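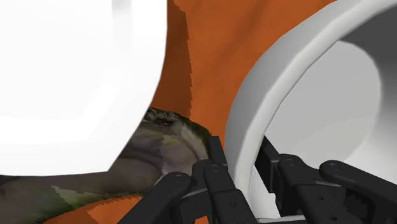 A comparação entre as garras Mirkano e Sornex no simulador Bredton foi concluída em janeiro, e submetemos os resultados à apreciação dos participantes deste fórum. Cada modelo executou 60 tentativas de preensão, com objetos encostados uns aos outros. A garra preta de elos articulados, com um conjunto de dedos voltado para o interior do objeto branco oco e o outro junto ao objeto mosqueado, corresponde ao modelo Mirkano. Solicitam-se comentários sobre o método.

lab_preensao
Responder | Citar

Agradecemos a partilha. Consideramos, porém, que a folga entre os dedos e o rebordo é demasiado reduzida para uma avaliação justa. Nos nossos ensaios, a Sornex só apresentou resultados estáveis com aproximação a 90 graus.

oficina_norte
Responder | Citar

Discordo da observação anterior. A proximidade ao rebordo é precisamente a condição que interessa ensaiar. A minha reserva incide sobre a resolução: os contornos em degrau entre o branco e o laranja podem comprometer a segmentação pela câmara de pulso.

visao_aplicada
Responder | Citar

A resolução foi mantida baixa por decisão do grupo, com o controlador Ó Conaill a 12 Hz. Admitimos repetir a série com valores superiores.

lab_preensao
Responder | Citar

Nesse caso, recomenda-se alterar apenas um parâmetro de cada vez. Mantenho que o ângulo de aproximação deve ter prioridade.

oficina_norte
Responder | Citar

Peço que seja também publicado o ficheiro de configuração do atrito. Sem ele não conseguimos reproduzir a série.

visao_aplicada
Responder | Citar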